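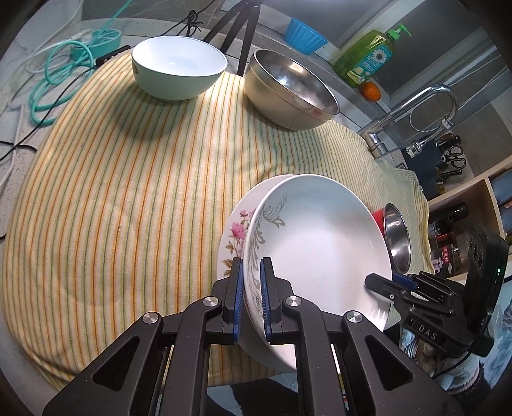
## Dish drive - drop off by the June potluck

Okay, quick one, I have bread in the oven. The shared kitchen on Paredes needs dishes again. We feed over 2000 plates a year out of that room and we're down to odds and ends. Odds and ends are fine, to be clear. A deep white dish with a leaf pattern next to a plate with pink roses on it, who cares, it all holds soup.

What we want most:

- deep dishes and wide soup plates, any pattern
- small metal bowls, for salt, chopped onion, lemon wedges
- mixing bowls, medium and up
- dish towels and big cloths, stripes or plain, clean please

What we have plenty of: mugs. No more mugs. No wine glasses either, they don't survive the Ballarport crowd.

Chips on the underside okay. Chips on the rim, no. If it's got a crack you can feel with a fingernail keep it home and put a plant in it.

Drop off is the side door, 882 Paredes, any evening before 6. The crate is just inside on the left. If its full stack things on the shelf over it, heaviest on the bottom. Newspaper between plates if you have it. Tape your name under anything you want back after the potluck, otherwise it goes in the cupboard and lives there.

## Drying, one more time

Sorry to bring this up again. Things are going in the cupboard damp and the bottom shelf smells like a pond. New routine: spread the big striped cloth out on the counter FIRST, then wash, then set everything on the cloth with a bit of space. Bowls get tipped so air gets in. Don't nest them wet. The plates stick together and then somebody has to run them under the hot tap to get them apart, which was me, Sunday.

Swap the cloth when it's soaked through. Spares in the second drawer, under the foil. Wet ones go over the rail by the back door and not in a ball in the sink.

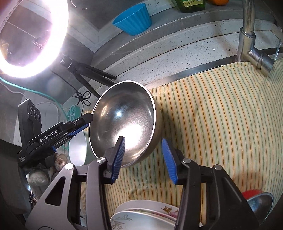 The Pitska people asked whether we'd lend out mixing bowls for their bake sale, and I said yes to 5. They go out on a Friday and come back clean on Monday. Please don't send the big round metal one, we need it here for the potato salad and there's nothing else it fits in. Brushed silver inside, thin rim, you can't miss it. Steel ones only for lending, the glass is too heavy to carry up that hill. Sign the sheet when they go out and agian when they come home.

Zirus is doing the soap order this time. The lemon kind, the refill jugs. If you want a jug for your own house add it to the list on the fridge and leave cash in the tin - exact change please, the tin has no change in it and never has.

Potluck sign-up is on the same fridge. Mains are looking thin, we have a lot of desserts. Somebody bring a bean thing.

Bread's beeping. More next month.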